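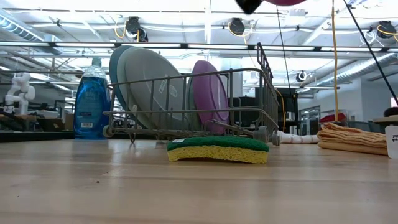
How I Finally Got My Hand-Washing Routine Under Control

We've been without a dishwasher since December, and it took me a while to stop dreading the sink. Now the whole job takes me 17 minutes after dinner (yes, I timed it!) and I kind of like it. So, my routine.

Set up the drying side first. I put the rack on the table, soap on the left, a stack of folded cloths on the right. If you start washing and then go hunting for a clean towel you'll drip all over the floor, ask me how I know.

Scrape everything, then fill the sink with the hottest water your hands can stand. One good squirt of dish soap is plenty. I used to use three times that and spent forever rinsing.

Wash in this order: glasses, silverware, plates, pots. Yellow side of the sponge for nearly everything, green side for stuck-on cheese and that's about it. Please don't take the green side to anything shiny, I ruined a perfectly good Moltunen pan that way.

Rinse each plate front and back, and don't skip the little ring on the bottom, it holds suds like crazy. Then stand the plates up in the rack with a bit of air between them. Big ones go in first for me.

Squeeze the sponge out hard and prop it on its edge overnight. I swap mine every 2 weeks, or sooner if it smells.

Next week: getting burnt rice off a pot!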